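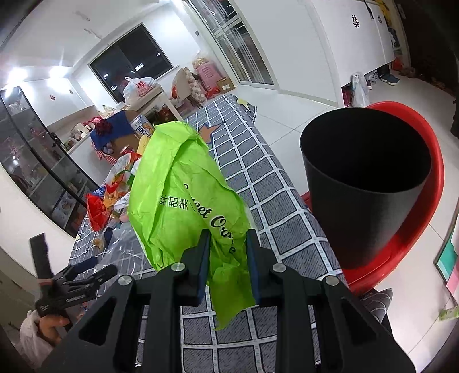 # Skonderon

Skonderon is my set of templates and one small script for putting together an exhibit book for a small claims hearing. I spent a good chunk of my working life as a paralegal at Kourkoulas, mostly at the photocopier, and I got very good at the part of law that is page numbers. I've tidied it up so you can use it too!

It isn't legal advice. I'm not a lawyer, and the rules on what you can file (and when) change from one court to the next, so please ring your registry before you print anything.

## What's in the folder

- `index.md` — a blank index for the front of the book
- `tabs/` — divider pages, lettered and numbered versions
- `letters/` — a demand letter, a request for an adjournment, and a cover letter to the registry
- `stamp.py` — puts a page number in the bottom right corner of every page
- `sample-litdale/` — a finished book for a made-up fence dispute, so you can see where everything ends up

## Getting started

Put your documents in one folder as PDFs and name them in the order you want them. Oldest first is nearly always right. Then run:

```
python stamp.py my-folder --start 1
```

You'll get a single file called `book.pdf`. Open it and check every page with your own eyes, especially anything you scanned on your phone (text messages are the worst for this, they come out tiny and sideways and the judge will be squinting at them while you talk).

If your file names start with numbers, use 01, 02, 03 and so on. Otherwise tab 10 sorts itself ahead of tab 2 and your whole index is wrong. I did this once on a real file and found out at 9 in the morning, in the hallway, with the other side's lawyer holding the door for me.

## How many copies?

I print three: one for the court, one for the other side, one for me to scribble on. Some courts want an extra for the witness. Ask.

## Things that trip it up

- Password-protected bank statements. Print them to a new PDF first.
- Anything over 2000 pages. It will chug along and then give up. If your small claim has that many pages, have a think about which ones you'd really read out loud.
- Landscape spreadsheets get their number on the wrong edge. Still on my list!

## Moving over from Follirer

Horácio Garcia wrote the importer for old Follirer projects and he knows it far better than I do. Run `stamp.py --from-follirer` on the exported folder. Tab titles come across fine, but notes and highlights don't, so copy those out by hand before you cancel your account.

## Changes

**April** — new adjournment letter with a friendlier second paragraph, and the index now leaves room for long document titles. Fixed the colour of the divider pages, which printed almost black on older machines.

## Licence

Use it, change it, hand it to your neighbour. If you fix the landscape thing, please send it back to me.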